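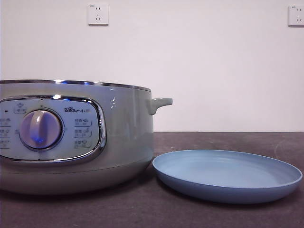 The pot and plate at Station 4, Garrido test kitchen.

The notice from Cedovetti Appliance Services was posted beside the staff entrance on the first working day of June. It stated that the handling of cookware at Station 4 would pass to the automated line, that no position would be lost, and that employees affected would be reassigned to supervision. It was signed by Rochelle McAlister, Head of Operations.

Lachlan Paewai read it twice. He had worked at the station for nine years, and in that time had lifted lids, turned knobs and set out plates for every model the company was paid to assess. Under the new arrangement he would sit at a desk and record whether the arm had done the same.

The procedure allowed 30 seconds for each cycle. The arm was to turn the knob of the pale green pot to the required setting, withdraw, and move the blue plate to its mark. Where it failed, the supervisor was to enter a code. There were codes for slipping, for striking and for hesitation. Mr Paewai asked in writing what was meant by hesitation, and was referred to the supplier, Jirano, who did not reply.

By the end of the second week the line had completed 2,000 cycles. Mrs McAlister came down to mark the occasion, and asked whether he had any observations for the board.

“It turns the knob the way I do,” he said. “A little past the mark, and then back.”

She consulted her papers. The arm had been trained on recordings of the station — 900 hours of them, all made before the notice was drafted.

“Is that a fault?” she asked.

He considered the list of codes. The habit came from an older pot, long since withdrawn, whose knob had stuck in damp weather.

“There is no code for it,” he said.

She wrote this down. The next cycle began, and Mr Paewai moved his chair a little nearer the table to watch.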